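Cleaning Scuffs and Smudges from Glossy White and Matte Gray Plastic
By Sizwe Lekota
Last updated April 2018

Gray speckling on a white plastic shell is usually a deposit left by whatever the shell rubbed against. Much of it lifts with a mild cleaner. Marks with depth need abrasion, and only glossy surfaces take that well. The procedure covers painted and unpainted hard shells. It does not cover rubber, fabric or ribbed flexible covers.

What you need
Two microfiber cloths (Tonlow or similar, no stitched edge)
Dish soap and lukewarm water
Gumelix 514 plastic cleaner
A soft toothbrush
Wet sanding paper, 1000 grit or finer
Plastic polish
Low-tack masking tape

Before starting
Switch off and unplug anything powered. Tape over open joints, exposed cable and fastener heads. Test the cleaner on a hidden area and wait 90 seconds. If the surface turns dull or tacky, stop and use soap only.

Step 1. Wash
Wring the cloth until it no longer drips. Wipe in one direction, away from seams. Dry with the second cloth and look at the shell under a lamp held low to one side. Deposits sit on top of the highlight; scratches break it.

Step 2. Lift deposits
Apply the cleaner to the cloth, never to the shell. Work a small patch at a time with light pressure. Repeat up to three times. Rounded lower edges may need more passes than the flat panels.

Step 3. Clean seams
Run the dry toothbrush along the seam first, then the damp cloth folded over a fingernail. Do not push liquid into the gap. A dark line that stays after this is normally the gap itself.

Step 4. Abrade, glossy plastic only
Wet the paper, keep it wet, and use straight strokes over the mark and a narrow margin around it. Stay clear of thin rims. Finish with polish in small circles until the haze is gone.
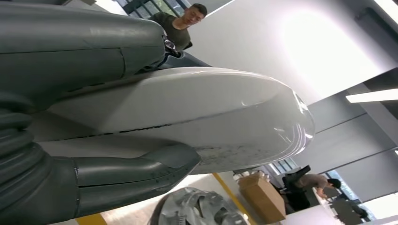

Matte gray parts stop at step 2. Polish leaves a shiny patch on a matte finish, and the patch cannot be blended back without refinishing the whole panel. If a mark remains, leave it.

Step 5. Finish
Remove the tape slowly, pulling back on itself. Wipe away residue with a cloth dampened in plain water and dry at once. Painted shells should be left 36 hours before any adhesive label is applied.

Storage
Keep clean shells apart from black rubber and printed packaging. Candwood sleeves are suitable for removable covers. Check stored covers again in October.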